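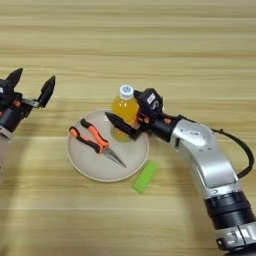 April | By Libor Jelínek
Print this page | E-mail this page

Bench check before a Mellura run, with my comments

I go through this list every time we collect two-arm demonstrations, and I've scribbled next to the items so whoever runs the bench next can see what I was thinking. The method is simple enough: we train one policy on mixed objects sharing a plate, then compare it with the old one-object-per-plate policy (we call that one Brulleo).

1. E-stop within reach of the operator's chair. OK. Press it, don't just look at it!

2. Tabletop clear apart from the task objects. OK. Plate, pliers, drink bottle, green block, and that's the lot.

3. Pointed tools lie flat. OK. The pliers are on the plate with the tips toward the lower right and the handles spread. I like them a bit open (the closed ones are too easy and the result looks better than it should).

4. Bottle capped. OK, white screw cap on. I give it an extra twist with my own hand before power goes on, and I'd ask you to do the same. Orange drink in a gripper joint is no fun at all.

5. Fingers around the object before closing. OK on the right arm, open around the bottle. One finger passes low in front of it, so go slow on the close. Speed cap stays at 16 percent until the first lift.

6. Idle arm parked open and away from the plate. OK. Left gripper is over bare wood.

7. Cable slack. Comment: the black cable on the right arm makes a pretty wide loop. Watch it through a full wrist turn and write down any rubbing.

8. Log running. OK, episode 2454. We score in blocks of 100, and a block with more than 5 manual stops gets thrown out, no arguing. I did argue once and Krajčí was right.

Still open: the block sits just outside the rim, and I can't decide if the mixed policy should treat it as a distractor or a target. Bradico's notes say distractor, so I've left it that way for this block of episodes. Tell me if you disagree!

Contact | Copyright Mellura bench group | Back to top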